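About Laltell

Reading time: 2 min

Laltell supplies and services glass-door drink coolers for offices, schools and small shops in the Utwood area. The company was set up by Trilok Bhardwaj, a refrigeration technician, and now looks after more than 400 units.

Each cooler is delivered, leveled and left to reach temperature before stocking. Shelf heights are set on site to suit the tallest bottle on the customer's list. Products are loaded by lane, one drink per lane where volume allows, with older stock moved to the front. Slow lanes are reassigned in June.

Service visits cover door seals, condenser coils, shelf clips and lane dividers. Parts are kept at our Singhal Road depot. Customers may choose their own mix of soda, water and iced tea.

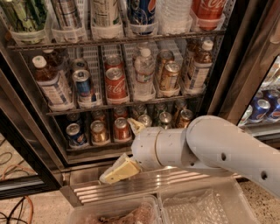
Wire shelving with cans and bottles in separate lanes, door open.

Orders received by noon are filled within 2 working days.

This site uses cookies to remember your region. Accept | Settings

Related
Cooler sizes and power requirements
Fitov door seals: replacement schedule
Request a site visit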